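Home & Table | Small Rooms
200 shares | 4 comments

The Snack Table

Telma Ulloa keeps her snacks on a table against the wall, right by the door. She used to keep them in a kitchen cupboard. The cupboard was deep, and things went to the back of it and stayed there until the chips were stale.

She moved everything out on a Tuesday in September and has not moved it back.

Her setup costs almost nothing. A checkered tablecloth goes down first. Newspaper goes along the back, under the chips, and gets thrown out when it is greasy. Candy sits in the middle on a bunched-up towel. She tried bowls, but a bowl slides when people reach across each other, and hers chipped twice. A towel stays where it is put and can go in the wash.

Shopping bags stand at the back. Ulloa saves the ones with stiff sides and uses them for whatever is still waiting to be put out. A plastic bag next to them can hold refills or trash, depending on the week. Tissues go at the front, where sticky fingers can find them.

She buys wrapped candy only. It keeps, it can be mixed, and guests can put a piece in a coat pocket on the way out. A bag of 100 lasts her a month if no children come over. With children it is one afternoon.

The table has changed how people visit. Neighbors from the other apartments on Vorbridge stop at the door, take something, and talk for a few minutes without sitting down. Some leave a bag of chips in return. Ulloa says she has not bought chips all fall.

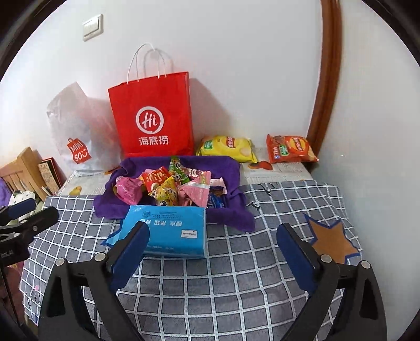

Femi Isah would keep the towel and lose the newspaper, which leaves ink on everything once a soda gets spilled on it. Brown packing paper does the same job, and a roll of 50 feet goes a long way.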